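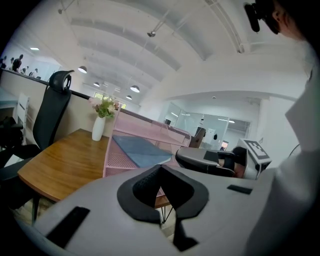

Who should be allowed to stop a hand-held gripper session when something is not right?

Everyone who is in the area, and they should be able to do it without giving a reason first. This is the first rule in the house rules which Shewit Alemayehu wrote for the Sevach group in Waltville, and she says it is also the rule which took the longest time to agree on.

I met her on a Wednesday afternoon, in the open work area that her group uses. She has responsibility for good practice in manipulation recording, where people carry out everyday handling tasks with grippers in their hands, and the recordings are used later to teach robot arms. The rules are four pages now. The first version had eleven.

"Eleven pages is a document for the shelf," she told me. "People signed it and then they asked the colleague beside them what to do. So I listened to what the colleague was answering, and I wrote that."

I asked what was in the seven pages that disappeared. Mostly definitions, she said, and a long chapter copied from the rules for fixed industrial arms, with fences and light curtains. A gripper that a person carries has no fence around it. The hazards are smaller and more ordinary: a pinched finger, a sore wrist, a chair standing where somebody is stepping backwards.

The pinched finger has its own paragraph. The operator keeps the free hand away from the closing fingers, and nobody passes an object directly from a hand into a gripper which another person is holding. The object is put down on the table and then picked up. Nahom Dinsa, who trains the new operators, would like this paragraph in bigger letters.

"In the first hour they are all careful," he said. "In the third hour they are friends with the tool. They hold it like a kitchen tong, they talk, they point with it at something. I do not want that anybody points with it."

For the third hour there is also a rule. An operator works 25 minutes and then puts the gripper down, also if the task is going well. The total for one person in one day is limited, and the shift lead writes it on the sheet. Dinsa admits that he was against the fixed time at the beginning, as he thought adults can judge their own tiredness. He changed his opinion after he did a full week of sessions himself and could not open a jar on the weekend.

Two persons at one table is the part where Alemayehu became most serious. When both hold a gripper, they agree before the start who moves first and which side belongs to whom. The word for stopping is "down", and both must lower the tool at once. They tried "stop" before, but people use this word too much in normal conversation.

"The marker on the top must also stay readable," she added. "If it is scratched or it has a fingerprint with grease, we change it. We do not clean it with alcohol and hope for the best. This was the cause of a lost morning for us in July."

That morning is written in the log, which Liya Chala looks after. The log was at first only for injuries and so it was almost empty. Chala changed the form so that a person can write any small thing, for example a loose screw or a cable in the wrong colour of bin. There are now more than 300 entries. She reads every entry aloud at the weekly meeting, without the name.

"I had one entry which said only 'the chair again'," she said. "Everybody knew which chair. It was moved the same day."

Bystanders are a different question. The sessions are held in a shared building and people walk past who have nothing to do with the work. The rule is that anybody who may come into a recording is told about it at the entrance to the floor, in plain words, and can ask that the recording is deleted. Hiwot Araya handles these requests. She keeps to a limit of two working days, and she does not ask the person for the reason. For a minor, she asks for a parent to be contacted before anything is kept at all.

I wanted to know if this is not expensive. Araya made a calculation for me on the back of a form. From a collection of 4000 recordings, called Admasu inside the group, she removed 100 after such requests. "It is a price we can pay," she said. "It would be a much bigger price if people in the building did not trust us."

Not everything is solved. The group has no good rule for gloves. Some operators want thin cotton ones against sweat, and Dinsa thinks that the fabric can be caught between the fingers of the tool. At present gloves are not permitted, and two operators have complained in writing. Alemayehu has promised them a trial. There is also no agreement on glasses and headsets with hanging parts. The draft says only that they must be "secured", and she knows this is too weak.

She is in discussion with a second site, Kirkar, where Kalkidan Tesfamariam has written his own rules from a different direction. He begins with the furniture and the floor and comes to the tool only at the end. Alemayehu finds this a bit strange, but she has taken his walking check. Before each session the operator walks once around the table, empty-handed, and moves what is in the way.

"It takes one minute," she said. "I have tried to find an argument against it."

The next revision of the rules will be discussed with the operators of both sites. Comments can be handed to Liya Chala on paper or left in the log.

Contact the editors | Copyright, all rights reserved | Back to top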